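Skála 地毯防滑底垫(按长度裁剪)
首页 > 地面 > 地毯配件 > 底垫

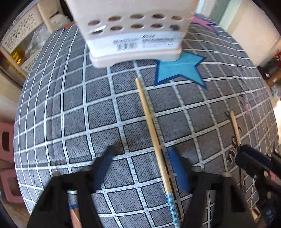
Skála 是一种放在地毯和地板之间的薄底垫。它的工作很简单:让地毯留在您放它的位置,让地毯的边不要卷起来,也让走路的声音小一点。我们在 Oltgate 的仓库里按您需要的长度裁剪,卷好以后寄出。

我先介绍一下自己。我叫 Anežka Štefanec,负责 Ivura 网店的地面用品部分。中文不是我的母语,这个页面是我自己写的,没有交给翻译公司。如果有的地方说得不够自然,请您原谅,也欢迎写信告诉我。产品的数据我核对过了,这方面您可以放心。

基本数据

品名:Skála 防滑底垫
幅宽:153 厘米
厚度:2 毫米
克重:每平方米 400 克
材料:聚酯纤维毡,双面有天然乳胶颗粒
颜色:浅灰(上面),深灰(下面)
适合的地毯:绒高不超过 19 毫米的短绒地毯、平织地毯、印花地毯
适合的地面:木地板、复合地板、瓷砖、石材、密封过的水泥地
不适合的地面:刚上油或打蜡的木地板、没有密封的软木、长毛的满铺地毯
地暖:可以使用
销售单位:按长度,最短半米起
裁剪:家用剪刀可以剪

为什么需要底垫

很多顾客来问我们的时候,已经对地毯有一点生气了。他们买了一块喜欢的地毯,放在客厅或者孩子的房间里,过了几个星期,地毯总是往门的方向走。每天晚上把它拉回来,第二天它又走了。这种情况叫做“地毯移动”,和地毯的质量关系不大。薄的地毯背面光滑,地板也光滑,人走路的时候每一步都会给它一个小小的推力。一步看不出来,一百步就看得出来了。

也有另一种情况:地毯的位置没有变,可是中间出现了波浪。家具压住了地毯的一边,另一边可以自由活动,推力没有地方去,就在中间堆成一条鼓起的折。这种折对老人和刚学走路的孩子都不好,脚很容易碰到。用底垫以后,地毯的整个背面都被轻轻地抓住,力量分散了,折就不容易出现。

有的人用双面胶带。胶带确实很牢固,我不说它不好。但是胶带只固定四个角和边,中间还是空的。另外,胶带在木地板上放久了,撕下来的时候会留下胶,有时候连地板的漆也一起带下来。我自己租房子的时候就遇到过这个问题,后来用了一个下午和很多植物油才清理干净。底垫不粘地板,搬家的时候卷起来就可以带走。

还有一种常见的产品是网格形状的泡沫垫,价格很低。如果地毯很小,使用时间也不长,它是够用的。它的缺点是泡沫会老化,变成黄色的碎粒,粘在地板的缝里。我们以前卖过这种网格垫,因为碎粒的投诉比较多,现在已经停止销售了。

材料说明

Skála 的主体是针刺聚酯纤维毡。针刺的意思是,纤维没有用胶水粘在一起,是用很多带倒钩的针反复地刺,使纤维互相缠住。这样做出来的毡比较稳定,剪开以后边上不会掉毛。

毡的两面有乳胶颗粒。上面的颗粒比较小,排列比较密,作用是抓住地毯的背面。下面的颗粒稍微大一点,作用是抓住地板。请注意区分两面:浅灰色朝上,深灰色朝下。如果放反了,也能防滑,但是效果会差一些,尤其是在瓷砖上面。

颗粒使用天然乳胶,所以对乳胶过敏的人请不要选择这个型号。对乳胶过敏的家庭可以看我们的 Evuria 底垫,它使用的是另外一种不含乳胶的涂层。Evuria 比 Skála 稍微贵一些,在瓷砖上的抓力也弱一点,这一点我们愿意提前说明。

气味方面:刚拆开的时候,会有一点橡胶的气味,类似新雨鞋。把底垫展开,放在通风的房间里一到两天,气味就会减轻很多。冬天开窗不方便的话,可以先放在阳台上,只要不淋雨、不直接晒太阳。

怎样量尺寸

底垫应该比地毯小一点。请把地毯的长度和宽度量好,然后每一边减去两厘米。这样地毯的边可以自然地落到地板上,从外面看不到底垫,边缘也不会翘起来。

举一个例子。如果您的地毯宽一百二十厘米,长一百八十厘米,那么底垫的合适尺寸就是宽一百一十六厘米,长一百七十六厘米。您可以订购一米八的长度,收到以后自己剪掉多余的部分。剪下来的长条不要扔掉,可以放在门口的小脚垫下面,也可以垫在抽屉里。

如果您的地毯比底垫的幅宽还要宽,就需要拼接。拼接的时候,把两块底垫并排放好,边对着边,不要重叠。重叠的地方会变厚,从地毯上面能踩得出来。两块之间留一条很窄的缝没有关系,也不需要用胶带连接。

圆形地毯:请把底垫铺在地上,浅灰色朝下,再把地毯也反过来放在上面,用铅笔沿着地毯画一圈,然后在这条线的里面两厘米的地方剪。形状不需要很圆。我剪圆形从来没有剪得很好看过,铺上地毯以后一点也看不出来。

带流苏的地毯:量尺寸的时候不要把流苏算进去,只量织造的部分。

怎样铺

第一步是清洁地板。地板上的灰尘是防滑底垫最大的敌人,比水还要麻烦。先用吸尘器,再用拧干的湿布擦一遍,等地板完全干了以后再铺。刚使用过地板蜡或者地板精油的房间,请等待地板产品说明书上写的时间。如果说明书上没有写,请等两个星期。

然后把底垫展开。因为运输的时候是卷着的,两头可能会有一点翘。您可以把它反方向卷一次,放几分钟再打开,或者用几本比较重的书压住两头,放一个晚上。

铺地毯的时候,最好两个人一起做。把地毯卷起来,放在底垫的一头,对齐以后慢慢地打开,一边打开一边用手掌从中间向两边抚平。请不要把整块地毯盖上去以后再拉来拉去,那样底垫会被带歪。一个人也可以做,只是需要多一点耐心。

家具最后放回去。比较重的家具,例如书柜和床,请抬起来放,不要推。比较轻的收纳柜可以先清空再搬。家具的一部分压在地毯上、另一部分在地板上的时候,底垫的厚度会让家具有很小的高度差。大多数家具没有影响,但是又高又窄的柜子请检查是不是稳定,必要的时候要固定在墙上。有孩子的家庭,我建议高的柜子无论有没有地毯都固定在墙上。

儿童房间

我们收到的问题里面,关于儿童房间的特别多,所以单独写一段。

孩子玩的地毯一般比较薄,洗起来方便,但是也容易滑。孩子不是在地毯上走,是在地毯上跑、爬、转圈,还会拉着地毯的一个角当作船。底垫对前面几种情况有帮助。对于最后一种情况,它的帮助是有限的,毕竟它不是胶水。

底垫也让薄地毯坐起来稍微舒服一点。请不要期待太多,它的厚度摆在那里,不能代替爬行垫。如果宝宝还在学习爬和坐,您需要真正有缓冲作用的垫子。如果您既想要缓冲又想要防滑,可以把 Skála 放在爬行垫的下面,前提是爬行垫的背面是平的。

关于玩具车:底垫铺平以后,小汽车在地毯上行驶没有问题。如果地毯和底垫的边没有对好,车轮到了边上会颠一下。有一位顾客写信告诉我们,他的儿子认为这是优点。

关于积木:底垫比较薄,不会让积木塔变得不稳。很厚的软垫会有这个问题。

关于牛奶、果汁和其他的意外:液体倒在地毯上以后,请尽快把地毯掀开,把地板和底垫都擦干。底垫不防水,毡会吸收一部分液体。牛奶如果留在里面,几天以后会有味道,那时候就比较难处理了。

隔音效果

我们没有在这个页面上写分贝的数字。原因是隔音的结果和楼板、地毯、房间的大小都有关系,实验室里的数字和您家里的感觉常常不一样。我可以告诉您的是,拖鞋走路的声音、小玩具掉下来的声音会变得比较闷。跳的声音、椅子拖动的声音,减少得不多。如果您的主要目的是为楼下的邻居隔音,请选择更厚的专用垫子,我们这里目前没有。

地暖

Skála 可以放在有地暖的地面上。任何放在地面上的东西都会让热量传得慢一点,所以铺了地毯和底垫的地方,房间升温会比以前慢。请不要为了补偿而把地暖的温度调到地板厂家规定的上限以上。木地板配地暖的家庭,请先看地板厂家的说明,有的厂家不允许在上面铺任何垫子。

在地暖上使用,乳胶的寿命会短一些。我们建议每年供暖季节结束以后,例如在五月,把地毯掀开来检查一次。用手指按一下颗粒,如果还是软的、有一点黏的感觉,就可以继续使用。如果颗粒变硬了,或者擦一下就会掉粉,请更换。

清洁和保养

平时不需要特别的保养。每隔几个月,把地毯掀开,用吸尘器把底垫的两面都吸一遍。吸尘器请用平的吸头,不要用带滚刷的,滚刷会把颗粒刮掉。

觉得抓力变弱的时候,多数情况是颗粒上面有灰尘。用一块湿布,加一点点中性的洗洁精,轻轻地擦,再用清水擦一遍,挂起来晾干。干了以后抓力一般会恢复。

请不要放进洗衣机。请不要用烘干机,也不要放在暖气片上烘。请不要用酒精、汽油或者其他溶剂。请不要放在太阳下面暴晒,紫外线会让乳胶变硬。

暂时不用的时候,请卷起来存放,深灰色朝外,不要折叠。折叠的地方时间长了会有印子,颗粒也容易粘在一起。可以在中间夹一层旧床单或者牛皮纸。

关于地板的颜色

这个问题我想写得诚实一些。任何地板,被东西盖住的部分和没有盖住的部分,时间长了颜色会有差别。这是光线造成的,木地板特别明显,浅色的木头会变深,有一些深色的木头会变浅。地毯本身就会造成这种差别,有没有底垫都一样。把地毯的位置每年换一次,可以让差别小一些。

另外一种情况是橡胶和地板的表面发生反应,留下黄色的印子。这种情况主要出现在聚氯乙烯的塑料地板上,也就是很多人说的石塑地板或者地板革。因此请不要把 Skála 直接放在这类地板上。这类地板请选择 Evuria,并且先剪一小块放在不显眼的地方,比如柜子的后面,等几个星期看一看。

如果您不知道自己家里是什么地板,可以把一张清楚的近照发给我们,最好能看到地板的接缝或者侧面。有时候我们能够判断,有时候不能,不能的时候我们会直接告诉您。

顾客常常问的事情

能不能放在地毯上面再铺一块地毯?
如果下面是很短的满铺地毯,例如办公室里的那种,可以试一下,效果一般。如果下面是长毛的地毯,不行,颗粒碰不到硬的表面,没有东西可以抓。

浴室可以用吗?
不可以。底垫在潮湿的地方干得很慢,时间长了会发霉。

能不能放在沙发垫或者床垫下面?
可以,我们有不少顾客这样使用。床垫在木板条的床架上滑动的时候,放一块底垫很有帮助。沙发请先确认面料,浅色的皮革不建议使用。

狗会不会咬?
会不会咬,要看狗。底垫完全被地毯盖住的时候,大多数动物没有兴趣。露出来的边比较危险,所以请按照上面说的把每一边缩进去两厘米。

扫地的机器会不会把地毯推走?
有了底垫,地毯的边比较服帖,一般不会。边上的流苏请自己收好,这一点底垫帮不了忙。

底垫可以用多少年?
在普通的房间里、没有地暖的情况下,我们自己办公室的那一块用到现在已经第六年了,还没有更换。走廊和门口踩得多,寿命会短一些。我们不对年数做保证,只对材料和裁剪的错误负责。

买长的便宜,还是买短的便宜?
每米的价格是一样的。只是邮费按照包裹计算,所以一次订购几块地毯的底垫会比较合算。

可以寄样品吗?
可以。样品是手掌大小的一块,两面都能看到。您只需要付普通信件的邮费。样品也可以用来做上面说的地板测试。

裁剪、包装和运送

订单按照下单的顺序裁剪。上午十一点以前收到的订单,一般当天可以裁好。裁剪的误差在一厘米以内,我们总是宁愿多给一点,不会少给。

底垫卷在纸筒上,外面包牛皮纸,没有塑料薄膜。下雨的季节,包装的外面可能会有一点潮,里面一般是干的。如果您收到的时候里面也湿了,请拍照片发给我们,先不要铺。

整卷的订单,比如幼儿园和旅馆用的,重量比较大,需要用货车运送。请在备注里写清楚有没有电梯、货车能不能停在门口。司机只送到一楼的门口,请您提前安排好帮忙搬的人。

退换

没有裁剪过的标准长度可以退,请保持干净,连同纸筒一起寄回来。按照您的尺寸裁剪的底垫,如果是我们裁错了,我们重新裁一块给您,错的那一块您可以留着。如果是尺寸量错了,很抱歉我们不能退款,但是请写信给我们,有时候只需要补一条就可以解决,补的那一条我们按照实际长度收费。

所以在下单以前,请再量一次。我知道这句话听起来很啰嗦。请量地毯本身,不要看地毯标签上的尺寸,标签和实际的尺寸常常差一两厘米,手工织的地毯差得更多。

订购的时候请写明

需要的长度,用厘米表示
宽度是否需要我们裁窄,如果需要,请写裁好以后的宽度
地毯下面是什么地板
家里有没有对乳胶过敏的人

相关产品

Evuria 无乳胶底垫,同样的幅宽
地毯角固定片,四片一套,适合门口的小脚垫
裁毡剪刀,右手用;左手用的暂时缺货

有关这个产品的问题,请写信到地面用品部,注明“Skála”。我在仓库的时候不一定能马上接电话,下午两点以后比较容易找到我。中文、捷克文和英文的信件都可以。

Anežka Štefanec
Ivura 地面用品部,Oltgate 仓库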